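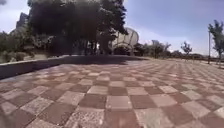
Zodwa Venter wrote back on the last update that she could follow the money fine but couldn't tell if anyone was learning to read, and would I please lead with that next time. So leading with that.

Hullthorpe Adult Reading Program
Progress report to the Buenaventura Fund, second half of the grant period
03/12/2015

Learners
183 enrolled since the grant started. Most come to the evening groups, the rest are one-to-one by appointment. Evening attendance held up through the cold weather better than I expected, dipped hard the week the buses were on the short schedule, came back.

Reading levels: we retest everybody after a full term. Not all the retests are in yet, Nomvula is still chasing the Thursday group. Of those that are in, most moved up at least one level on our own scale. The ones who didn't are mainly people who missed a lot of sessions, plus a handful who we think were placed too high to begin with. That second part is on us. Placement interview was too short and people are good at hiding what they can't read, they've had years of practice. New version is longer and has a bit where the learner picks something from a stack (bus timetable, recipe, letter from a landlord, kids' book) and we just go from there. Much better picture of where someone is at. Wish we'd had it in the fall.

Writing is slower. It's always slower. Several learners who read a page comfortably now will still not put a sentence on paper in front of another person. Trying journals that nobody marks. Too soon to say.

Zodwa, you also asked what "level" means. Fair. Level one is letters and common short words, level two is short everyday text with help, three is the same with no help, four is a newspaper story or a form of more than one page. After four we pass people on to the GED prep classes at the college, and those have their own intake.

Tutors
Short. We had enough in the fall and then lost some over the holidays, new jobs mostly, one baby. Evening groups are bigger than I like because of it. Lyle Whitfield ran two tutor trainings and has one more on the calendar. The first was full, the second was half full, same night as a school concert, should of checked.

Training is now two evenings instead of a whole Saturday. People finish it. What gets lost is the practice time with a real learner, so Lyle pairs each new tutor with an old one for the first month. Costs us nothing except that the experienced tutors are tied up, see above re: short.

Gert Tshabalala has taken over scheduling. Fewer double bookings of the small room.

Books and materials
This is where most of the $3000 supplementary award went. Ordered in two batches.

First batch, adult beginner readers, came from Dulitz. Good print size, plain covers, stories about grown people with jobs and rent. Learners take them home, and they do come back, mostly. Second batch was suppose to be the audio sets. Dulitz had them on back order, then partly shipped, then the wrong edition turned up and the recordings didn't match the page numbers. Returned. Replacement sets are promised for later in March. I've held back that invoice until the right ones are on the shelf, so you'll see it as unspent in the table I sent separately. It's not a saving, it is just late.

Workbooks: switched to printing our own for levels one and two. The bought ones talk down to people. Vusumuzi Du Plessis did the layout, and the learners in the Tuesday group told him which pages were confusing, at length. He rewrote the section on forms twice. Next up is a section on reading a pay stub, most requested thing by a mile.

Some covers got wrecked by a leak in the storage closet. Bottom shelf only. We've moved everything up one and claimed nothing.

The Grillard site
Opened in the fall as planned, in the back half of the old Grillard store. Rent is what we said it would be. Heating is not. The estimate was based on the previous tenant, who evidently wore coats. I have moved a small amount from travel to cover it, within the limit in the agreement, and noted it in the table.

Ten learners there to start with, and it's been growing slowly by word of mouth. Flyers did next to nothing. What worked was Nomvula Sithole going to the laundromat and the clinic and talking to people. She's asked for an extra 2 hours a week to keep doing that and I'd like to say yes. Need your OK as it's a change to the staffing line.

Childcare is the big gap at Grillard. Parents ask about it every week. We can't offer it under the current grant and there isn't a room for it. Looking at moving one session to mid-morning when the kids are in school. Landlord fine with that. Tutors less fine, most work days.

What went wrong
Heating, audio sets, second training night, placement. All covered already. Also the fall newsletter went out late with last year's phone number in it, so if you tried to call in October and got a tire shop, sorry.

The text message reminders never got going. Vendor wanted a yearly contract, we wanted monthly. Gert sends them by hand from the office phone for now. It works okay. Not sustainable if enrollment keeps going up.

Next period
Finish retests, send you the full numbers. Audio sets in and in use. Third tutor training, NOT on a concert night. Decide on the mid-morning session at Grillard. Pay stub section tested with at least two groups before it's printed in any quantity.

Longer term we need to talk about what happens when the grant ends. I have started two other applications but neither would cover the coordinator's hours, and without those hours the rest doesn't run. Would rather have that talk in spring than in the last month.

From you I need
OK on Nomvula's extra hours.
OK on the heating transfer, or tell me if you want it done another way.
A date for the site visit. Evenings are best if you want to see groups working. The Hullthorpe building is locked at the front after six so come round the side and ring.

Receipts are in the binder, copies on request. The attendance sheets for January are with Gert and I'll forward them when he's done typing them up.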